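[Brorncombe-bench] Re: budget round, second bench

> Can whoever looks after the two arm bench send a list of what they
> want before January? Prices with VAT please. Last year we had
> three versions and I paid the wrong one.

OK one version, this one. Typing between runs so forgive spelling.

Grippers first. Spare finger sets from Zanetti, 179 the pair, want 2 pairs. We share one spare set between both arms at the moment and thats daft.
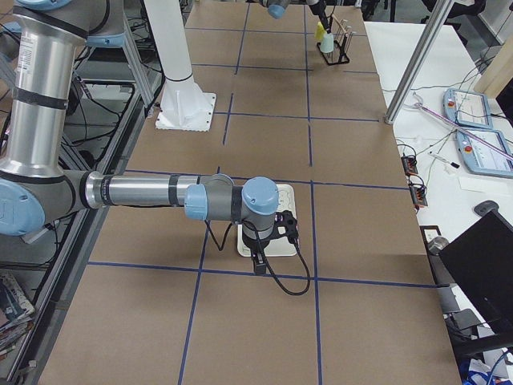
Gridwood said on the phone that they could match Zanetti on fingers if we order before the price list changes, but they won't hold it without a PO number.

So can I have a PO number. Any PO number.

Next, table covering. Cardboard and tape is fine and cheap, leave it on consumables. What I do want is a proper cable tray down the pendant side, 311 from Gridwood inc fixings. Cables all over that table and it's only going to get worse.

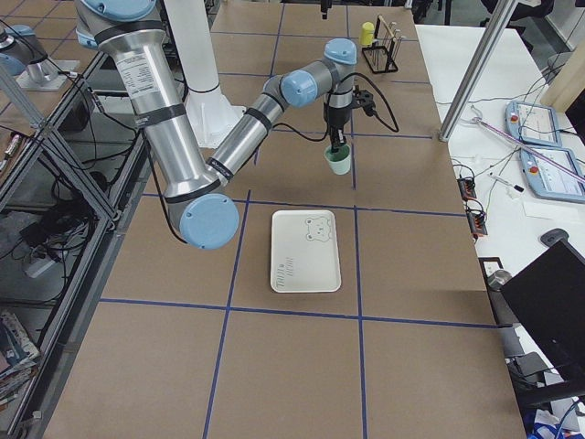 Plestness wanted to know whether the cable tray could wait until the bench is moved, as it might not fit the new room. Fair point, but the move has slipped twice. It unbolts. Buy it now.

Trays, cups, racks - nothing needed, teh cheap ones do the job.
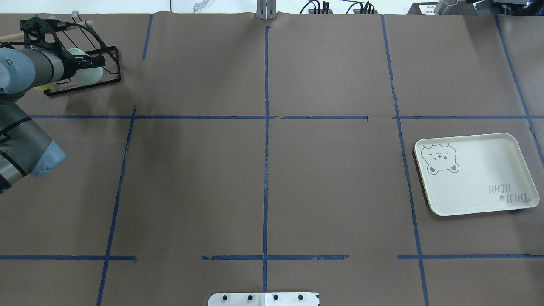 Brorncombe-bench Digest, Vol 2, Issue 17

(sorry, replied to the digest, subject line fixed now)

Last big one is the wrist camera service, 517 for both arms. I'd put this above the cable tray if we have to choose

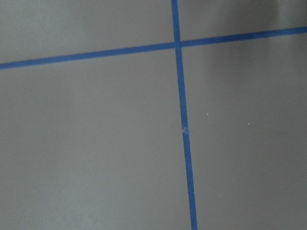 and I'd put the fingers above either. If the total is too much drop one pair, not both. Will send the quotes over after lunch, the Zanetti one is a scan and its sideways.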